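Wosotia household textile notes

Version: April 2022
Maintained by: the Tefera group
Licence: free to use and share with credit

What this is

Wosotia is a small collection of written notes on how household cloths wear over time. It covers tablecloths, tea towels, napkins, aprons and plain throws. Each entry is a short text in English with a few fixed fields. The notes were typed up from paper cards kept at the Rukel sewing room and checked once against the originals before release.

There are 40 entries in this version. Sixteen of them are for cotton, 8 for linen, and the rest for wool, fleece and mixed fibres.

Files

entries.csv - one row per cloth
terms.txt - the words used for kinds of wear, with a short meaning for each
washing.csv - wash records, joined to the entries by cloth_id
changes.txt - what was altered between versions

Fields in entries.csv

cloth_id - a number, never reused
fibre - as written on the card, or "unknown"
use - table, kitchen, clothing or other
surface - flat, brushed, pile or looped
wear - one or more words from terms.txt, split by semicolons
note - free text, spelling left as found

An empty wear field means the card said nothing. It should not be read as "no wear". Older cards use "rubbed" where later ones use "scuffed", and we have kept both. If you need one word, the mapping is in terms.txt.

Wash records

Temperatures are in Celsius and refer to the machine setting. Hand washes have the value "hand" in the same column, so read it as text and convert afterwards. Four cloths have no wash record at all.

Reading the wear terms
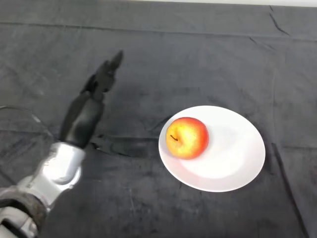
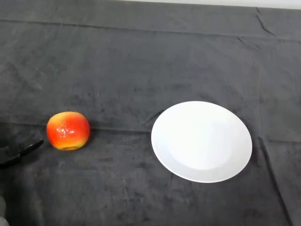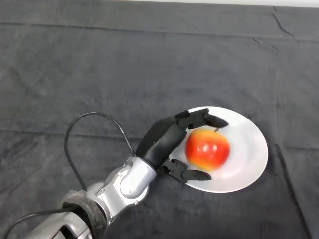
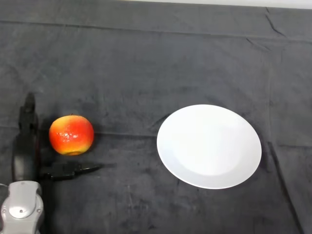 Dark cloths take up a large share of the free-text notes. People wrote more on those cards, mostly on lint, and the wording varies a good deal from one hand to another. In terms.txt, "lint" means loose specks sitting on the surface, "mottling" means uneven light and dark patches, and "fold line" means a mark left along a straight fold. The charcoal cloth in the pictures would be entered as brushed, with mottling and creases in the wear field. A crease counts once per card however long it is. Anything laid on a cloth, such as a plate, is left out of the entry.

Known problems

The fibre field is the weakest one. Many cards give only a trade word, and Lollov is used on several of them as if it were a fibre when it was the name of a shop range. Those rows are set to "unknown" and the original word is kept in the note.

Dates of purchase were left out because too few cards had them.

Next version

Planned for May. It will add the apron cards still waiting to be typed and split "stain" into two terms. Column names will stay the same.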